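Small club, big window: how Scanlon Rovers sell to survive

When the transfer window opened in January, Scanlon Rovers had 17 senior players under contract and a bank balance that would not have covered two months of wages.

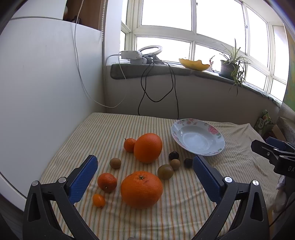
By the time it closed, three of those players had gone and the club was solvent until the end of the season. The biggest sale was a left back who joined Zilta for a fee neither side has announced, with 30 percent of any future sale coming back to Scanlon.

That clause matters more to the club than the cash. Two years ago a similar deal with Starkard paid for a new drainage system at the training ground, and the field has not lost a match to standing water from that point on.

Fans have mixed feelings. Average home crowds are 2,000, and many of those people watched the left back come through the under-15s. He left on a Wednesday morning and was on the bench for his new team that weekend. There was no farewell game.

Scanlon's scouting budget covers gas, match tickets and one part-time analyst. The club looks mostly at players released by bigger academies, aged 18 to 21, who live close enough to drive in. Most get a six-month deal. A few get a second one.

The coaches say the hard part is timing. Lose a defender in the first week of the window and there is time to find another. Lose him in the last two days and you play a midfielder out of position until May, as happened last season, when Rurneo scored four times down that side.

This year the squad is thinner but more settled. Scanlon have 40 points, enough to be clear of the bottom three, and two loan players are due back before the final month - one of them a striker who has already drawn interest from Zilta.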